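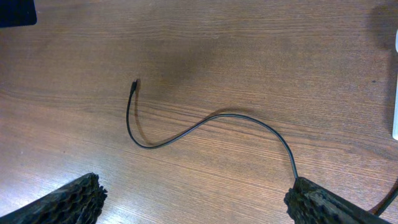
Rarketti desk fan, 2 months in. Paid 29 at Zakaria, the one by the bus station. Sun 7 April was the first really warm day so it finally got a proper run.

Quiet on low. Like, sleep-next-to-it quiet. Medium is fine for work, high rattles a bit — tightening the back screw helped for a day or so. Tilts but doesnt swing side to side, wish I'd checked that. Base is light, slides if you poke the buttons too hard.

Cleaning: front grill pops off, no tools. Good. My old Cudar needed a screwdriver and a lot of swearing.

Runs off any USB plug I've tried. Cord is short though, maybe fine on a desk, useless from the floor. Buttons beep every time, can't turn it off, annoying at 2 am.

Would buy agian for the bedroom. Not for a big room, get the tall Trukden for that if you can spend 50. Four stars.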